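Whitcombe Robotics Lab — Course Handout 6
Collecting Demonstrations in Simulation

Before you start: read the section on action spaces in Handout 5 and check that your Nasness login works. You will need both for the assignment at the end.

What a demonstration is

In this course a demonstration is one recorded attempt at one task, from reset to stop. It contains the camera views, the joint positions, the gripper command and a one-line task instruction. The learner sees nothing else. If you knew something while driving the arm that does not show up in those four streams, the policy cannot learn it.

Our simulator, Hamness, renders the arm, the table and the objects, and writes every stream on the same clock. We use it for the first half of the term so that everybody can collect at once. The real arm comes in after the midterm.

The grasp

The dumbbell is the first object you will work with. It looks easy and it catches a lot of people. The heads are wider than the handle, so the fingers have to come down on either side of the bar, between the two heads. An approach that is slightly off along the bar will bump a head and push the whole thing away.
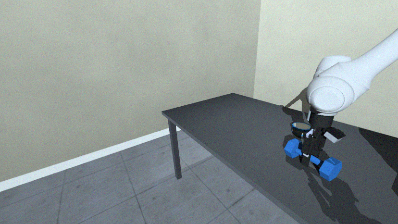 Turn the wrist before you descend. New operators tend to lower the arm first and fix the rotation near the table, which gives the learner a lot of small, nervous corrections close to contact. Those corrections get copied. A good recording has one clear rotation, one straight descent, a short pause, and then the close command.

The pause matters. Hold still for 12 steps before closing and 12 steps after. Without it, the close command lands on a different arm speed in every episode and the model has trouble telling when to send it.

The lift

Lift slowly and straight up. The object may tilt between the fingers if you hold it away from its center of mass. A small tilt is acceptable and you should keep those episodes. A policy trained only on level lifts has no idea what to do when the load hangs at an angle. 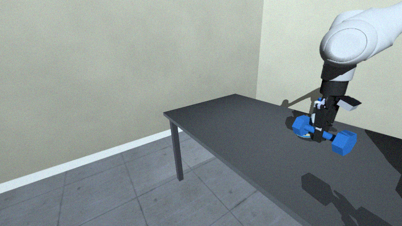 Drops are another matter. If the object falls and you pick it up again, stop and mark the episode "recovery" in the Nasness form. Recoveries go in a separate folder. We mix them back in during week 6, when we look at what a policy does after its own mistakes.

Do not mark an episode as a success from the outside view alone. Check the height readout, then check the wrist view.

The wrist view

The wrist camera moves with the gripper, so the fingers stay near the same part of the picture while the table and the object shift behind them. For fine alignment it carries most of the useful information. It also has weak points: the finger links cover part of the object, and hard shadows on the surface can be darker than the links themselves. Keep the lighting randomization on so that the learner does not tie a grasp to one shadow shape.

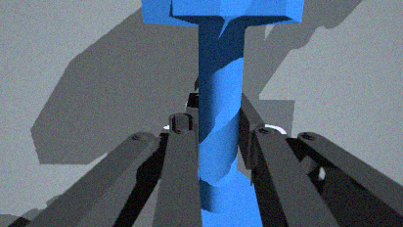
Figure 3. Close view past the finger links, blue object between them.

How much to collect

The shared set from last term, named Zomalitz, has 2,350 episodes. Of these, 417 are dumbbell episodes. Please do not add to it directly. Record into your own folder and we will merge after review.

Variety counts for more than volume at this stage. Change the starting pose of the arm, the angle of the object on the table, and the place of any second object near it. Ten episodes from the same start are worth little more than one.

Common reasons for rejection

Recording started after the arm was already moving.
Instruction text does not match the object.
Gripper closed during the descent.
One camera stream shorter than the others.
Long idle stretch in the middle — usually somebody reading the form.

Assignment

Record 12 dumbbell episodes, at least 6 of them with a second object on the table. Upload them through Nasness with the instruction text filled in. Then write half a page on one episode you threw away: which step went wrong, which view showed it first, and what the learner would have picked up from it if you had kept it.

Uploads close at 5 p.m. on the day before the next lab. Bring the half page on paper.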